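Greveter Round Table, Villia Series
Section 5. Care of the table top and daily use

Please read this section before you put the table in use for the first time. It is valid for all round tables of the Villia series with wooden top. If your table has the painted top, please go to Section 6.

5.1 Before first use

1. Remove the protective paper from the top. Do not use a knife for this. The paper is only held by static and comes off with the hand.
2. Wipe the top with a dry cotton cloth, always along the grain.
3. Let the table stand in the room for 8 hours before you place objects on it. In winter, when the table comes from a cold van, please wait until the next day.
4. Check with the hand under the edge that all five bolts of the foot are tight. If a bolt is turning, tighten it with the key from bag B (see Section 3).

Note: The colour of a new top may become a little darker during the first months. This is normal for the oil we use and it is not a reason for complaint. Objects which stay always in the same place will leave a lighter area. Move them from time to time.

5.2 Placing objects on the top

The oiled surface is pleasant to touch, but it is softer than lacquer. Most marks that our customers write to us about come from small things which are put down every day: keys, cases, boxes with a metal clasp, belt buckles.

1. Lift objects when you want to move them. Do not push or pull them over the surface.
2. Put boxes down flat, with the whole bottom at the same time. A box that lands first on the corner makes a dent.
3. Turn clasps and zips away from the surface. With a soft case, look also at the lower side, where the zip often goes around.
4. Keep heavy objects near to the middle. The maximum load at the edge is 28 kg.
5. Do not sit on the edge.
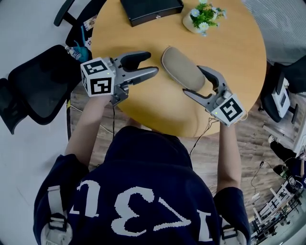 Soft cases and pouches are in general no problem for the wood. Please be careful only with new ones in strong colours, as the dye can go into the oil when the case is damp. Use a felt mat under them for the first weeks. The Clomeck felt mat (order separately) fits to all sizes of the Villia series.

CAUTION: Do not leave rubber or soft plastic on the top over night. This includes rubber feet, phone covers and anti-slip pads. They can react with the oil and leave a shiny mark which cannot be wiped away.

5.3 Cables

The Villia table has no opening for cables. When you use devices with a cable at the table, let it hang down freely over the edge and keep it away from your feet. Do not fix cables on the top with adhesive tape. If you must fix them, use the Uzor clips under the table, where the wood is not oiled.

5.4 Cleaning

Daily: dry or slightly damp cloth. Dry the surface immediately after.

Once in the month:
1. Take everything from the table.
2. Mix 5 ml of Uzor wood soap with 200 ml of lukewarm water.
3. Dip the cloth, wring it out well and wipe along the grain. Begin in the middle and go to the edge.
4. Wipe again with clean water, then dry.
5. Wait one hour before you put the things back.

Do not use: vinegar, glass cleaner, steel wool, sponges with a rough side, steam.

5.5 Small scratches

Light scratches can be removed at home with the grey pad from bag B. Rub gently along the grain, a little wider than the scratch, and remove the dust. After this, apply a thin layer of oil with a cotton cloth and wipe off the rest after 5 minutes. For deep scratches please contact the shop where you have bought the table.

CAUTION: Cloths with oil can catch fire by themselves. Lay them out flat outside the house to dry, or keep them in a closed metal tin with water.

Section 6. Tables with painted top: see next page.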